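Chapter 6
Folding and Sorting Team Clothing

Pick up any piece of sportswear and you are holding a small puzzle! Panels, trim, hems and seams all pull on the cloth in their own way, and a good folder learns to read them before making the first crease. In this chapter we follow a garment from a heap to a bundle you can stack, and we meet the Drerik fold, a favorite in school kit rooms everywhere Teodora Mujić has taught it.

Start with the seams. They are the straightest lines on the garment (even when everything else is a mess), so they make wonderful guides for your hands.

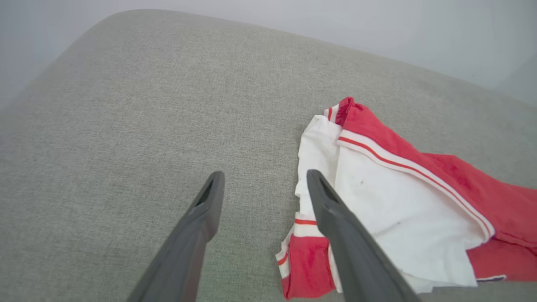 Figure 6.1 Crumpled red and white garment on gray fabric. Note the two thin red stripes in the white trim.

Once you have found a seam, follow it to a corner, lift, and let the cloth hang. Gravity does a lot of the work for you! Then lay it down, smooth it outward from the middle, and bring the sides in. 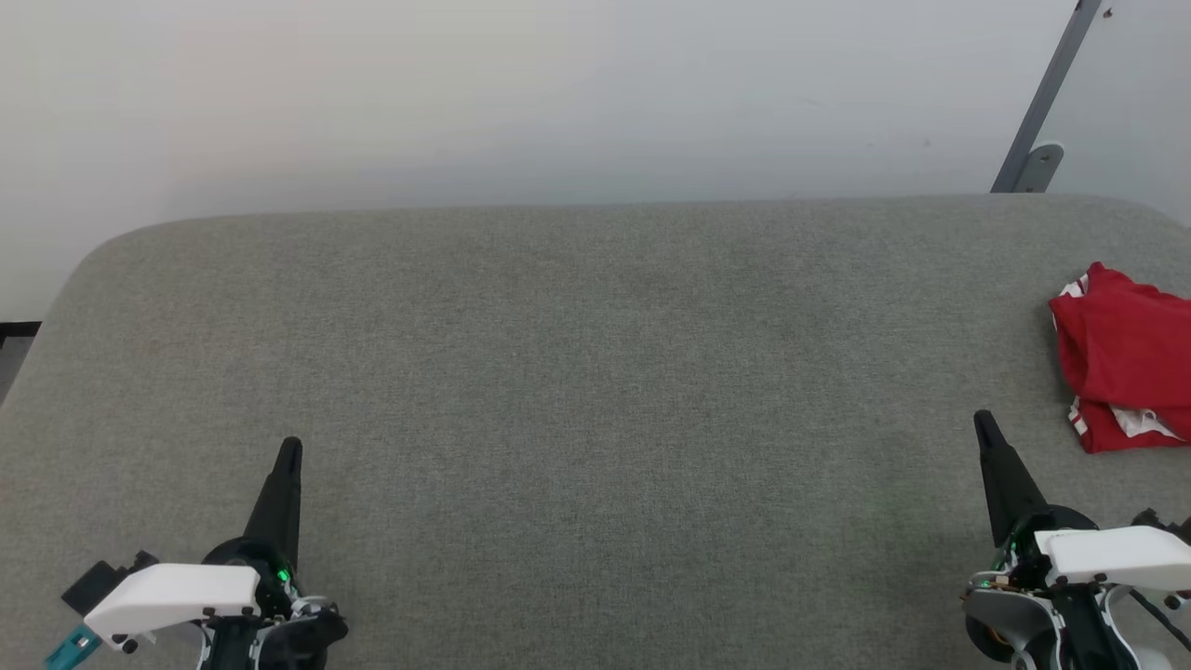

A compact bundle depends on those first two folds, so take your time with them. In Section 6.1 you will practice on plain towels, and by Section 6.3 you will be ready for a full team set of 14 shirts.

Key terms: hem, panel, piping, trim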